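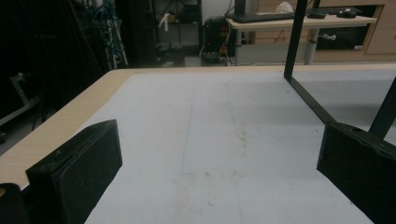 The half-yearly walk round Nedia House took place on June 21, 2019, and was done in the usual way, with a torch, a clipboard and a bag of plug testers. All floors were visited, including the ones tenants had described as "fine". Furniture is covered this time as well as electrics and exits, so tables have been leaned on, chairs sat in and shelves given a firm look. A light wood table with a large pale mat over it, and a wide border of wood left showing down the side, is a perfectly good arrangement and has passed, although I would ask that mats of any colour come up once in a while so that I can see what the table has been doing underneath. Results are given as Pass, Pass with comment, Action or Fail. "Pass with comment" means I have let it through and am not happy.

Home Tenants Room bookings Safety Noticeboard Contact

ENTRANCE AND STAIRS

1. Front door opens fully and closes by itself
Pass with comment. It closes by itself in the manner of a bank vault. Anyone carrying soup should use the side door until the closer has been adjusted.

2. Stair lights working
Action. First landing is out again. The bulb was new in October and has been reported to me by five different people as "flickering in an interesting way". A flickering bulb should be reported in the book, with the word "flickering". Interest is optional.

3. Handrails secure
Pass. The lower rail used to move and now doesn't. Thank you to whoever tightened it, and please put the screwdriver back.

4. Stairs clear
Fail at time of visit, pass twenty minutes later. One pushchair, one rolled carpet, one bag of compost. The carpet had a note pinned to it reading "temporary". The note had faded.

FIRE

5. Alarm panel showing no faults
Pass. The Duvine panel is now showing a steady green light. The piece of tape over the amber one has been removed, and the amber light turned out to be off, so the tape had been covering nothing for some time.

6. Weekly bell test recorded
Action. The log has entries for every week up to Easter, then a gap, then four weeks filled in with the same pen and what I take to be the same cup of coffee. If a test was missed, write "missed". I can work with "missed".

7. Extinguishers in place and in date
Pass with comment. All in date. One was in place in the sense of being in the building. It has been taken back from the job of holding open the kitchen door and rehung on its bracket.

8. Fire doors not wedged
Fail. See item 7. Also wedged: the door to the second floor corridor, with a folded beer mat, and the door to the store, with a book on time management. Wedges have been confiscated. The book can be collected from the office.

9. Exit signs visible
Pass. The bunting has come down.

10. Assembly point known to tenants
Action. I asked at random. Most people named the car park, which is correct. One named the pub opposite, which has a better roof but is on the wrong side of a main road.

KITCHEN

11. Kettle, toaster and microwave tested
Pass with comment. The Cirell kettle is sound, and has a current label. The toaster is sound and has enough crumbs in it to be counted as a second toaster. Tray emptied by me. It pulls out from the left, and has done all along.

12. Extension leads
Fail. A lead was plugged into a lead which was plugged into a lead, all to bring power to a fan heater in June. The whole chain has been taken out of use. If your corner has no socket, ask for a socket. The form is one page.

13. Fridge at correct temperature
Pass. I do not inspect contents, and I would like that appreciated.

14. First aid box complete
Action. Plasters: none. Triangular bandages: a great many, all sealed, untouched by human misfortune. Plasters are on order. The blue ones go to the kitchen.

ROOMS

15. Room 307 – windows open and close
Pass with comment. They open. Closing takes two people, one of whom has to be outside the frame of mind in which people normally lean on glass. The joiner has been asked to look at the left-hand one first.

16. Room 307 – loading of shelves
Action. The long shelf has taken on a curve. Paper is heavy, and a full run of box files is heavier than it looks to the person adding the last one. Move the bottom two rows to the floor cupboard before I come back, and put the Christmas things wherever the top row was.

17. Tang Room – tables level and steady
Pass with comment. The round one rocks. Folded card has been placed under one leg, then under the opposite leg, then under both, and it is now taller and still rocks. Adjustable feet have been fitted to all the other tables, and this one will get them when the missing bag of feet is found.

18. Tang Room – table edges and surfaces free of splinters
Pass. One rough patch on the bench by the door was sanded on the spot. I carry sandpaper. People have stopped remarking on it.

19. Chairs
Action. 3 to be withdrawn. They are stacked in the corridor with red tape across the seats. Red tape means do not sit on the chair. It has already been necessary to explain this once, to a person sitting on the chair.

20. Blind cords tied back
Pass, everywhere, which I had to check a second time.

OUTSIDE

21. Bins away from the wall
Fail. They are against the wall because it is closer to the door, and I understand that. There is a painted box on the ground a short way off with BINS written in it. The bins go in there.

22. Paving even
Action. One slab by the side gate has lifted at the corner. It has been sprayed yellow, so that people can now see what they are tripping over. The quote for relaying that whole strip came back at around 4,000, and we will be relaying the one slab.

23. Bike rack fixed down
Pass. There is also a bicycle fixed to it with no wheels, no saddle and a very good lock. Owner to come forward, please.

NOTES FOR NEXT TIME

Failed items 8, 12 and 21 will be looked at again without warning. Everything marked Action goes in the book with a name against it, and "the building" is not a name. If you disagree with a result, write to me and say which number, as "the thing about the door" could be any of several.

Items 4 and 7 were put right during the visit and need no reply.

Checked and signed: Radoslava Machala

Previous report Report a fault Back to Safety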